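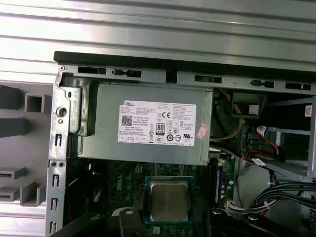

*Fig. 1. Desktop tower opened, with the power supply mounted under the top rail.*

# Keltside Public Library -- Building and Equipment Meeting

Minutes of the June meeting, held in the Parry Room. The meeting opened at 6:30 p.m. A quorum was present.

## 1. Minutes of the previous meeting

The minutes were approved with one correction. Under item 4, "east stair" should read "east ramp."

## 2. Matters arising

**2.1 Ramp handrail.** The handrail on the east ramp has been sanded and treated with Rustex. Two brackets at the lower end remain loose and will be replaced before the summer reading program starts.

**2.2 Book drop.** The new hinge has been fitted. Items were still found on the floor of the return room on several mornings, and the branch manager has asked for a deeper bin. Members asked for a price at the next meeting.

**2.3 Tramdale branch hours.** The trial of later evening opening continues. Figures for the full trial period are not yet available.

## 3. Public computers

The meeting received a written report on the public desktop computers at Keltside and Tramdale. The two branches have 41 machines between them. The report recommended that the older towers be kept in service for one more year, with parts replaced as needed, and that a full replacement be put into next year's budget request.

Members discussed the length of the queue for computers after school. It was noted that the hour limit is not being applied evenly at the two branches. Staff at Tramdale extend sessions when no one is waiting; staff at Keltside do not. It was agreed that the Tramdale practice should apply at both.

A question was raised about the cost of electricity. The report did not give a figure for the computers alone, as the branches are metered as whole buildings. Members asked that efficiency ratings be written into the equipment inventory where they are marked on the parts.

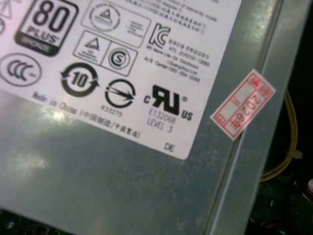 *Fig. 2. Certification label on a power supply casing, with the 80 PLUS mark.*

**Resolved:** That the recommendation be accepted, and that the inventory form be amended to include a line for power supply rating.

## 4. Reading room heating

The reading room was closed early on several afternoons in the winter because of low temperatures. The contractor inspected the boiler and the radiators along the north wall and found the boiler sound. Three radiators need new valves, and the thermostat is mounted too close to the copier alcove -- it reads warmer than the rest of the room.

Two quotations were received. The lower one does not include moving the thermostat. Members preferred to have both jobs done in one visit and asked that the lower bidder be invited to quote again on that basis. Work should be finished before October.

## 5. Meeting room use

Bookings of the Parry Room came to 213 for the year to date. Most were for homework help, the sewing circle and tenants' meetings. There were complaints that chairs are left stacked in front of the fire door. A sign will be put up and the booking form changed to mention it.

A request to hold a weekly paid class in the room was declined under the present policy. The applicant will be told that the policy is due for review in the fall.

## 6. Shelving, local history

Nearly 307 feet of shelving is needed to bring the local history collection up from the basement. The second floor can take part of this load along the outer walls only. Members agreed that bound newspapers should stay in the basement for now and that the maps and town directories should be moved first. The dehumidifier in the basement is to be emptied daily until a drain line is fitted.

**Resolved:** That quotations be sought for steel shelving for the outer walls of the second floor.

## 7. Other business

The bicycle rack at Tramdale has pulled away from its base on one side. It will be roped off until repaired.

Members asked that papers for the meeting be sent out a week ahead -- the heating quotations arrived too late to be read properly.

## 8. Next meeting

The next meeting will be held in September at 6:30 p.m. at the Tramdale branch.

The meeting closed at 8:10 p.m.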